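Re: [parents-list] Cot to bed before the new baby?

> Our son is 24 months and still in the Gurketti cot. The baby is
> due in December. Do we move him now, or borrow a second
> cot from the Barnham toy library and leave him be?

We borrowed the second cot. Barnham had two when I rang, and they lend for six months at a time. Ours stayed in the cot until he started climbing out, then went straight to a mattress on the floor.

If you do move him, I'd do it well before the birth – he'll need a few weeks to settle. Keep the same sleeping bag and the same bedtime. Ours got up some 24 times the first night and was fine by the end of the week.

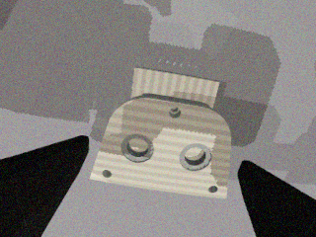

Bracket-like part, wood-grain finish

Check the mattress fits snugly whichever cot you use. Ask Barnham for the instruction sheet too, as ours came without one.

Distard branch, parents' group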